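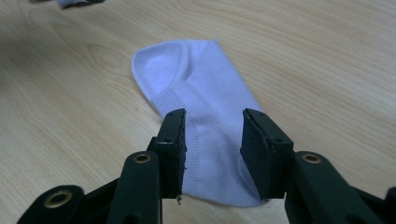

Why bother pairing socks at all, if they are all white? The question was put by a student on last year's course, and it comes back in some form every time this unit is taught. A fair number of people in the room will agree with it, so we start there.

Unit 2: Sorting and folding small items
Laundry and Linen Care, Nanberg Evening College

White socks look alike in the basket and stop looking alike on a table. Length differs, the ribbing sits in different places, and whites age at different speeds. A low-cut sock put with an ankle sock will be noticed by whoever has to wear them. At the Salazar guest house, where we did our practical in August, 264 single socks had collected in the lost property cupboard, and most of them were white.

Working surface
Use a table at hip height, wiped and fully dry. Plain wood is fine if it has no splinters – fine knit snags easily. Do not sort on a bed, as the cover moves with the sock.

Laying out
Put each sock down singly and flat, toes pointing the same way. Smooth from the toe towards the opening with the side of the hand. Some fabric will stay slightly puffed at the toe, and a soft crease may run down the length. Neither matters at this stage. Do not pull on the opening to get rid of a crease.

Matching
Compare in this order:
Length from toe to opening
Position and width of any ribbed band
Thickness of the knit
Shade of white, in daylight if possible

Shade comes last. Some whites look bluish under one lamp and cream under another, and students lose a lot of time over it.

Folding
Low-cut socks: lay one on top of the other, fold once across the middle, stand on the fold in the drawer. Longer socks may be folded in three. We do not roll socks into balls on this course – it stretches the top of the outer one.

Singles
Keep them in the Kamar tray for two washes, then move them to the rag box.

For next time
Sort one full wash at home and note how long it took. Roughly 100 words is enough. Bring three singles you could not match.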